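Skoltdale Computer Reuse Group
Minutes of the monthly meeting, January
Held in the workshop, Wednesday, 7:00 p.m.

Present: Wanda Śliwiński (chair), Manouchehr Khosravi, Francine Lapointe, Zachary Pelletier (minutes)
Apologies: Murray Campbell

1. Minutes of the last meeting
Approved with one correction. Under item 4, "Mellis Library" should read "Mellis School." Zachary to change the file copy.

2. Matters arising
The second workbench lamp has been replaced. The lock on the parts cabinet still sticks. Francine has asked the building office twice and will ask again in writing.

3. Desktop towers for Mellis School
Manouchehr reported. The school has asked for 18 working desktops for its study room. The towers came to us in 2024 from the Clasasum office and have been on the back shelves. All drives are to come out, be wiped on the separate machine, and be tested before anything goes back in. Drives that fail go in the gray bin for shredding and are not to be put back on the shelf.

Manouchehr said the slow part is the drive bays. The screws are tight and the cables are in the way. He asked that people unplug the data and power cables at the drive before starting on the screws, and pull on the connector, never on the wires.
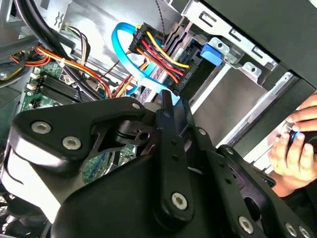 Wanda asked whether we have enough spare SATA data cables. Manouchehr said yes for this batch, if we keep the ones we take out. Cables with a loose or cracked end should be thrown away. Francine asked if the color matters. It does not.

Zachary raised the problem of mixed screws. On the last batch some drives went back with case screws in them — the threads are different and one drive was damaged. Agreed that each tower gets its own small tray, labeled with the tower number, and the tray stays with the tower until the side panel is on.

Agreed: towers to be finished and tested in time for the school's next pickup. Manouchehr to write a one-page checklist and tape it up by the bench.

4. Tools
Two of the magnetic screwdrivers are missing from the rack. Members are asked to check their bags. Francine proposed buying a new set from Zamfir, cost $80. Seconded by Manouchehr. Carried.

Wanda reminded everyone that wrist straps are to be worn when handling memory and boards. There are straps in the top drawer.

5. Storage
The back shelves are full. Monitors will not be accepted until the school order has gone out. Murray had sent a note offering space in his garage for keyboards and mice. Accepted with thanks. Zachary to arrange a time with him.

6. Any other business
Francine asked if the meeting could start at 6:30 p.m. Wanda and Manouchehr preferred to keep it at 7:00. Left as it is — to be looked at again when Murray is back.

The meeting closed at 8:10 p.m.

Actions
Manouchehr: checklist for drive removal
Francine: letter about the cabinet lock; order tool set
Zachary: correct last minutes; labels for trays; contact Murray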